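Lecture 6: Adhesives and Adhesive Tape

Reading for this lecture: chapter 3 of the course text, sections on surface energy and on polymers that flow. The notes below follow the order of the slides but leave out the worked problems, which are on a separate sheet.

Why things stick

Two solids placed together usually touch at only a few high points. Even a surface that feels smooth has hills and valleys that are large compared with a molecule. The attractive forces between molecules work over very short distances, so most of the area contributes nothing. An adhesive fixes this by filling the valleys. It has to go on as a liquid, or as something soft enough to behave like one, and it has to carry load once it is in place.

Those two demands pull against each other. A thin liquid wets a surface well and has no strength. A hard solid has strength and will not wet anything. Most glues get around the problem by changing state after they are applied. White glue loses water. Epoxy reacts. Hot melt cools. In each case there is a before and an after, and the joint should be left alone in between.

Tape is different. The adhesive on a roll of tape does not dry, react, or cool. It is the same material on the roll, under your thumb, and a year later on the box.

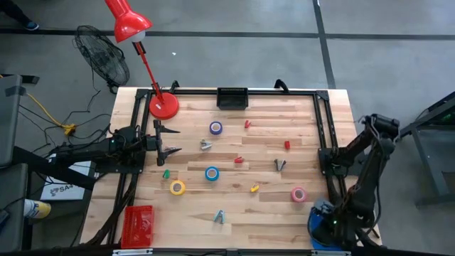
Department of Materials and Packaging, Modton College
Course notes, Introduction to Everyday Materials. Instructor: Callum Leckie

Pressure-sensitive adhesives

The full name is pressure-sensitive adhesive, shortened to PSA from now on. Light pressure for a second or two is enough to make it flow into the surface. It flows because it is a very soft rubbery polymer, well above its glass transition at room temperature. It resists being pulled off because the same polymer is stiff when it is deformed fast. This is viscoelastic behavior, and we covered the basic version of it in the March lectures. Slow loading lets the chains slide past each other. Fast loading does not give them time.

You can check this at home. Press a strip of packing tape onto a window and hang a small weight from the free end. If the weight is light enough, the tape creeps down slowly and peels. Pull the same strip by hand at a quick, steady rate and you will need much more force. Very fast pulling can give a jerky peel with a ripping sound, called stick-slip. The peel front stops, loads up, jumps, and stops again.

Tack, peel, and shear

These three words are used loosely in shops and strictly in this course.

Tack is how well the adhesive grabs after brief contact with little pressure.

Peel is the force needed to remove the tape at a stated angle and speed, divided by its width. Always quote the angle. A 90 degree peel and a 180 degree peel on the same tape give different numbers.

Shear, sometimes called holding power, is how long the tape resists a steady load parallel to the surface. The usual result is a time, and the test is run at a fixed temperature.

A tape with high tack does not have to have high shear. Softening the adhesive raises tack and usually lowers shear. Crosslinking it lightly does the reverse. Most of the formulator's work is choosing a place between the two, and it depends on the job. A sticky note needs modest tack and a low, steady peel. A carton seal needs shear, because the flaps push against it for as long as the box is full.

Parts of a tape

A single-coated tape on a roll has up to four layers, listed from the outside in:

Release coat. Keeps the next turn of tape from bonding too well to the back of this one.
Backing. Paper, film, cloth, or foil. Carries the load.
Primer. Ties the adhesive to the backing.
Adhesive.

The order of bond strengths matters. The adhesive must hold to the backing more strongly than it holds to the release coat, or the roll will come apart with adhesive on both sides. It should also hold to the backing more strongly than to the target surface, if the tape is meant to come off cleanly. When old masking tape leaves a gummy layer on a window frame, either the primer bond has failed or the adhesive itself has split. The first is adhesive failure at the backing. The second is cohesive failure. Look at both sides before you decide which one you have.

Surfaces

Clean glass and clean metal have high surface energy, and most adhesives wet them readily. Polyethylene and polypropylene have low surface energy, and many acrylic adhesives bond to them poorly. Rubber-based adhesives with added tackifier often do better. Bare wood is a mixed case. The energy is fair, but dust, open grain, and changes in moisture all reduce the real contact area.
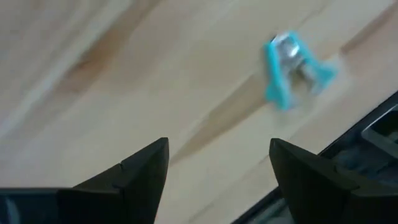
Temperature shifts everything. Cold tape is stiffer, so it wets slowly and may feel as though it has no tack at all. Warm tape wets quickly but creeps under load. A box sealed in a cold warehouse may pop open even though the tape is rated for cold service. Many tapes have two temperature limits, one for application and one for use, and the first is usually the narrower range.

Case for discussion

A small shipper, Jardine, changed its carton tape from Prestix to Brorneo to save money. Both tapes had the same listed peel value. In the first shipment of 1192 cartons after the change, 126 arrived with at least one flap open. The cartons were overfilled and spent the trip in hot trailers.

Come to class ready to discuss the following. Which of the properties above was never compared? What does a peel number tell you about a load that lasts several days? What test would you have asked for before buying, and at what temperature?

Before next time

Finish problems 1 through 3 on the sheet. For the last one, report peel force per unit width and state your angle. Answers without units lose half the credit. The next lecture takes up structural adhesives, starting with epoxies and the way cure time is measured.

Notes revised 13 May 2019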